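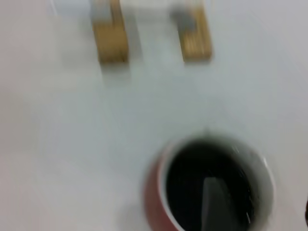
Cletanska Worktable, the white one, reviewed after five months
Posted December 17, 2025

I paid $457 for a table in July, down from $739, and I have spent every week since deciding whether I saved money or lost it. The Cletanska comes in one box that weighs as much as a teenager and is about as keen to get up the stairs.

Assembly took me 197 minutes. The leaflet says 40, presumably for people who own the right Allen key. Mine was missing, so I used the one from my old Grutska desk, which fit perfectly and made me wonder why I was replacing the Grutska.

Once it's up, it stays up. No wobble, even when I lean on a corner to complain on the phone. The legs adjust, a mercy on my floor, and the top wipes clean of everything I've spilled except turmeric. Turmeric is now a feature.

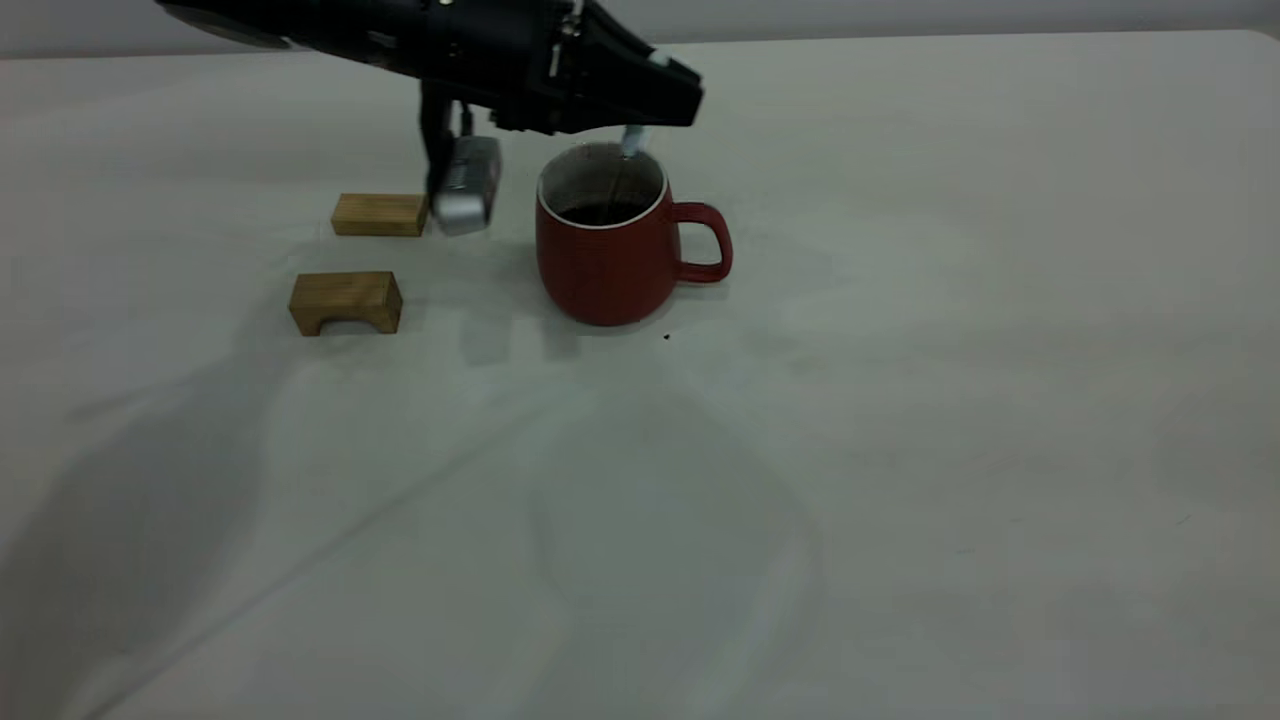
Red mug and two wooden blocks on the tabletop.

My gripes are the drawer, sold separately for $180, and the cable tray, which holds one cable if you speak to it nicely. The Jirlow table has both built in — it also has a glossy finish that shows every fingerprint you've ever had. 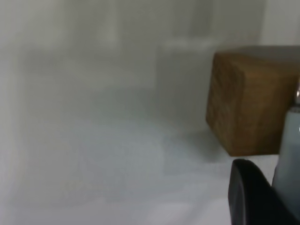

Should you buy it?

At the sale price, yes. At full price I'd get the Jirlow and a stack of dust cloths. Skip the drawer either way and put your pens in a jar like the rest of us. Four stars, and I'm still waiting on that Allen key.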